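Break Room and Lounge Walk-Through, second floor
Okudetti building, March round
Filled in by Lakshmi D'Souza, copy to Natanael Guimarães

Same form as last time, with my comments after each line because the boxes are too small and I always run out of room. OK means OK, FIX means please fix it, WATCH means I'll look again next round.

Entrance and floor

Door opens fully and closes by itself - OK
Door closer slams less than it did in the winter, thank you whoever adjusted it!

Floor mat lies flat - FIX
The corner by the hinge side curls up again. I pressed it down with my foot and it came right back. Tape won't do it, we need one of the heavier mats like the ones Plukance has downstairs.

Path to the exit clear - OK

Exit sign lit - OK

Electrical

Outlet covers in place - OK

Extension cords - FIX
The white one behind the coffee maker is still plugged into another extension cord. I unplugged it and left a note on it. This is the third note (the other two are in the drawer, I checked).

Kettle cord and base - OK
New kettle, short cord, I like it a lot.

Fridge

Temperature log filled in - WATCH
Two days missing. Natanael, could you move the clipboard to the side of the fridge? It slides down behind the magnets where it is now.

Door seal clean - OK

Fire extinguisher

Tag number 3823 matches the list - OK
Gauge in the green, pin in place, bracket tight. Last person initialed the tag in pencil, so I went over it in pen.

Lounge end

I did this part at 4:30 when things were quieter, and it took me longer than the rest of the room put together, mostly from moving cushions around and crawling along the baseboard with a flashlight.
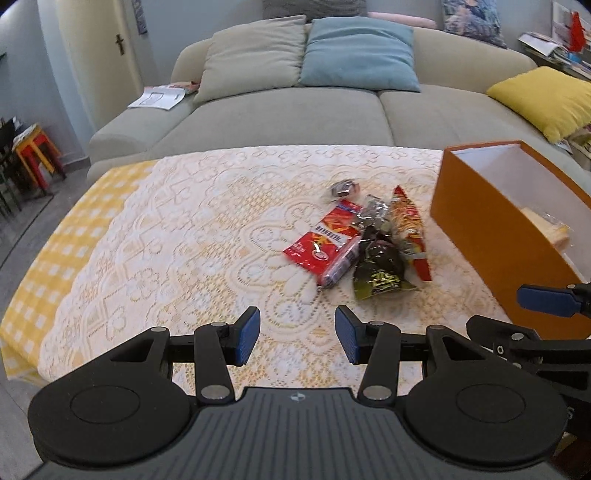

Tablecloths are my main comment for this end of the room, and I know I'm going to sound fussy. I love having them and I don't want them gone! But with the lace one on top and the yellow-and-white checkered one hanging over the edge of the table, you've got fabric that a knee or a bag strap can catch, and then everything on top comes along with it. Please fold the checkered one under, or get the clips that Christodoulou sells for picnic tables. Snacks are fine on the table during the day, but they should go into a bin with a lid by closing - we had ants last summer and I'm not doing that again.

Table overhang - FIX (see above)

Table legs steady - OK
I leaned on all the corners.

Food put away at closing - WATCH

Open boxes off the table when done - WATCH
Flatten them and take them to the recycling on your way out, please.

Sofa clear of the heater - OK
I measured 74 inches, which is plenty. If anyone shifts the sofa for a meeting, just push it back afterward.

Sofa upholstery, no tears or exposed staples - OK
I ran my hand along the underside and found a pen and a cough drop.

Window latch - FIX
Still sticks. Trarard quoted us for it in the fall and I haven't heard anything more, so I'll call them myself.

Total for this round: 5 FIX counting the one I forgot to write up, which is the burnt-out bulb over the sink. Bulbs are in the hall closet, top shelf, left side.

Next round will be in the morning so I can see the temperature log before anyone opens the fridge. If you get the mat sorted before then, leave the old one by the back door and I'll take it down.

L. D'Souza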